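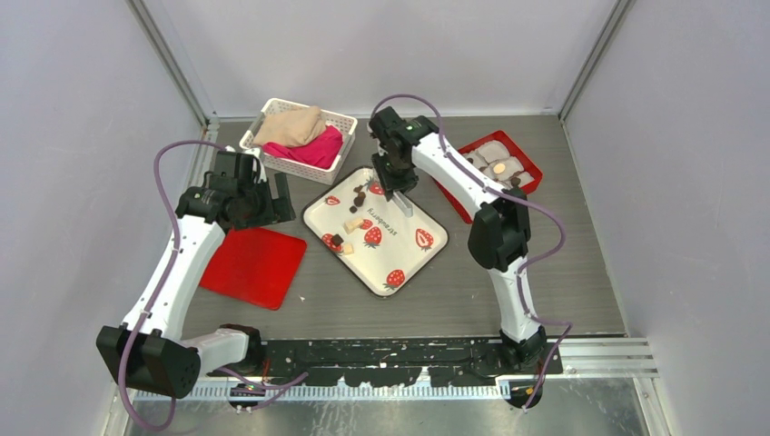

Vurdale open day -- notes on the two-arm cell

Posted by gantrycrane_nl
Sunday, March 20, 2022

I went to the Vurdale open day on Friday and spent most of the afternoon at the two-arm table. Writing it up while I still have my notes, as a few people here said they couldn't get a place.

The task was sorting small pieces off a strawberry-print tray. Dark brown pieces and pale ones, irregular sizes, one of the dark ones distinctly lumpy. Red basket on the right as the destination, with some greyish-white pouches already in it. White perforated basket with folded cloths at the back, which belonged to the next task on the sheet. Both arms are fixed at the front edge of the table and the work area is walled on the left, right and back.

Moataz Ouazzani ran the demonstration and Clémence Roussel took the questions. According to the handout, the policy was trained on 114 recorded runs, all done by hand with a leader pair. Of the 29 attempts I logged, 2 were stopped by the operator. I did not log partial drops separately, which I regret.

Posted by ohmsickle
Stopped for what reason? An operator stop can mean anything from a collision to somebody losing patience.

Posted by gantrycrane_nl
One was a cable catching on an elbow. The other was the right gripper closing on the rim of the tray and dragging it. Ouazzani let that go on for a few seconds before he pressed stop. Neither was a collision between the arms.

Posted by bernice_l
Bernice Laryea here, I was in the Friday group too. I'd question the 29. They reset the tray by hand at least once in the middle of a run, when a small piece had gone up against the rim, and carried on. If you counted that as one attempt you've been generous to them. By my rules it is a failure followed by a new attempt.

Posted by gantrycrane_nl
I counted it as one. The handout defines an attempt as everything between two presses of the start pedal, and I used their definition so the numbers could be compared. I take the point that it flatters the result.

Posted by tinsnips
Why the patterned tray? Every cell I have worked on used matt black or plain grey under the parts. Printing red fruit under brown and cream pieces looks like asking for false picks.

Posted by gantrycrane_nl
Roussel was asked that. Her answer was that they want the background to be awkward. She said an earlier version went for the seeds on the print and they kept the tray for that reason. I saw no attempt to pick up a printed strawberry on Friday. The cut one with the pale centre would have been my guess for trouble, against the pale pieces.

Posted by tinsnips
Fair, but then you want several trays. One awkward background learned by heart is still one background.

Posted by ohmsickle
Agreed with tinsnips. Did they swap the tray at any point?

Posted by bernice_l
They turned it. It sat diagonally to the table for the runs I watched, lettering upside down from where the arms are, and before that it had been square on. Same tray throughout. I asked about a different one and was told that would be in the May session.

Posted by a_huaranga
I was at the Mornard day last year and theirs was far quicker, single arm with a suction cup. What do two arms gain you on a job like this? Looks like one of them is idle for most of the cycle.

Posted by gantrycrane_nl
For the pieces alone, very little. The left arm spent a good deal of its time waiting over the red board. The argument is that the same cell does the cloths afterwards with no change of tooling, and a suction cup will not fold a cloth. Whether anybody needs both jobs done at one table is a separate matter.

Posted by a_huaranga
Then the comparison should be with two cheap single-purpose cells. Did anyone give a cost?

Posted by gantrycrane_nl
No. I asked and got a leaflet.

Posted by ohmsickle
Back to the cable. Is it still run along the outside of the arm with ties? That was the weak point when I saw a pair of these at Vivia, and it was raised then.

Posted by gantrycrane_nl
Yes. Purple cable, tied to the upper link, then slack round the elbow and down past the base. The slack is needed for the range of movement, but there is a lot of it. I would put a spring guide at the elbow -- or at least a clip on the lower segment. Ouazzani wrote it down when I said so.

Posted by bernice_l
He wrote it down in my group as well.

Posted by tinsnips
If anyone has a place for May and can't use it, send me a message. I can bring a plain tray and a checked one.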